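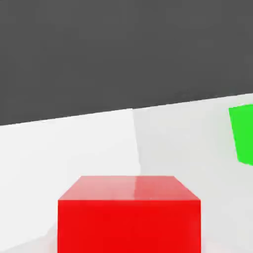
**26 December 2025, Harnasside. Maintenance diary, simulated cell Policarpio.**

The office was quiet and the cell was free for the whole day, so the overdue setup check was carried out in full. Policarpio had not been gone through from base to fingers since May. In that time the model of the arm was updated, the contact settings were changed twice, and the wrist view was moved at the request of the Tomdale group. Each change was entered at the time. The combined effect had not been reviewed.

Work began with the base and the table. The base position was compared with the values in the setup sheet and agreed with them. The table height did not. The sheet still gave the value from before the top was replaced, and the sheet was corrected. The cell itself was left alone.

The joints were then taken one at a time, from the base upward, each moved slowly to both limits and back to the home position. Joint 3 stopped short of its upper limit. The cause was a soft limit entered during the spring work, when the elbow was being kept away from a shelf that has since been taken out of the model. The limit was restored to its proper value and the test repeated without a fault. Joint 7 was slow to settle at the wrist. Its damping had been set by hand and never written down. I returned it to the standard value, noted the old one in the setup file, and ran the motion again. It settled as it should.

The wrist view was next. It sits a few degrees off level, and a straight table edge comes out as a slope. The Tomdale group has asked that this remain, as their earlier runs were made with the same tilt and they wish to compare like with like. It is now entered in the setup sheet as intended, with the group named, so that the next person does not spend a morning straightening it. I had begun to do so myself before finding the message.

After the midday break the gripper was checked. The fingers were opened and closed for 500 cycles with nothing between them, and the gap at full opening was read at the start and at the end. The two readings matched. The red cube was then placed on the mat, the arm was brought down over it from the home position, and the approach was held above the table so that the line of the fingers could be compared with the cube. The green cube was left off the mat, well clear of the hand. It takes no part in this check, but the start file calls for it and the file will not load without it.

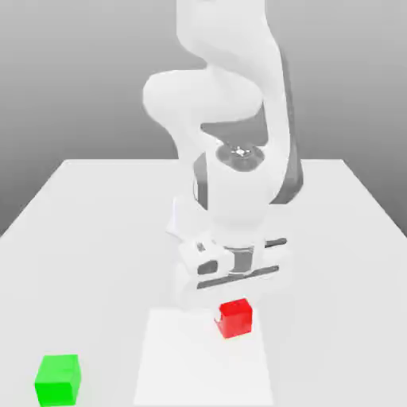 Linnea Dalen wrote in the margin of the shared log that the hold height should be measured from the mat and not from the table, as the two surfaces are separate bodies in the model and someone will sooner or later raise one without the other. She also asked that the green cube be made optional in the start file, having been caught by it herself.

Both points are accepted. The hold height is now taken from the mat. The start file has not been changed today, as it is shared with the Nurholm cell and they should be told first — a note has been sent.

One matter remains open. At step 3,142 of the long run the red cube shifted slightly with the fingers still open and no contact reported. The run was repeated from the same start and the shift came again at the same step, which at least rules out chance. My first thought was the contact margin on the fingers, which was made wider when the settings were last changed. Reducing it made the shift smaller but did not remove it. Setting it back to the old value would affect the runs already made by others, and I do not consider that mine to decide alone. The margin has been put back as it was found, and the log of both runs is stored with the setup file.

Changes made today:

- table height corrected in the sheet
- soft limit on joint 3 restored
- damping on joint 7 returned to standard
- tilt of the wrist view recorded as intended
- hold height measured from the mat

A copy of the cell as it stood this morning was saved before any of this was done. It should be kept until Tomdale has confirmed that its own runs still load.

Still to do: the cable guide at the elbow, which exists in the parts list but not in the model. It should be either built or struck from the list. The cell was closed with the arm in the home position and the fingers open.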